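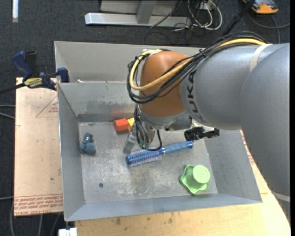
The Mirnbridge bin on its wooden table, with the blue hairbrush and some smaller odds and ends inside

I went back and forth on the Mirnbridge shallow bin for a good while before ordering, mostly over the price (60 dollars is a lot for something with no lid!), and I've now had eight months to make up my mind about it. I'm fond of it. The sloped sides are what won me over, and small things like blocks and rubbery toys are so much easier to scoop up than they ever were in my old Vaher tub, which had straight walls and deep corners that ate everything.

It's gray metal and it does scuff, so if you like your things to stay pretty, be warned. Dust shows on the floor of it too, and light crumbs of anything show even more. I wipe mine when I remember, and I don't always remember.
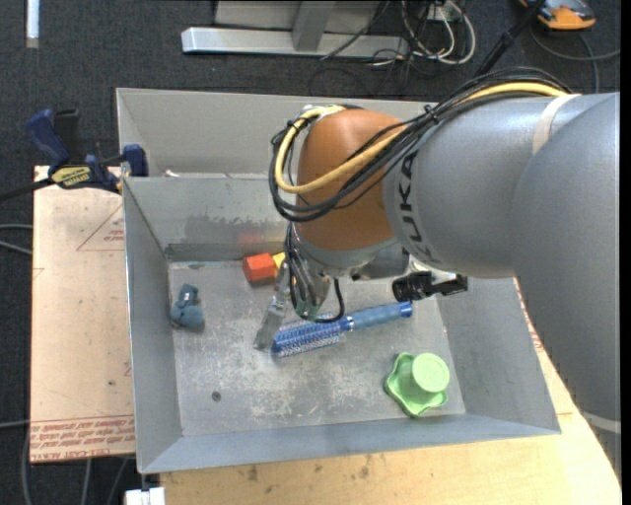
Plenty of floor space left around the brush, and a blue clamp at the back corner

My one real grumble is that it doesn't come with anything to hold it down. I use bar clamps, and with one gripping the edge it feels nice and solid. The Jivex version has feet, I'm told, but it's narrower, and I wanted a long-handled hairbrush to lie down flat with room to spare for the little stuff.

Would I buy it again? Yes, though I'd wait for a sale. I paid 17 dollars for shipping on top, and that still stings a bit. Four stars from me.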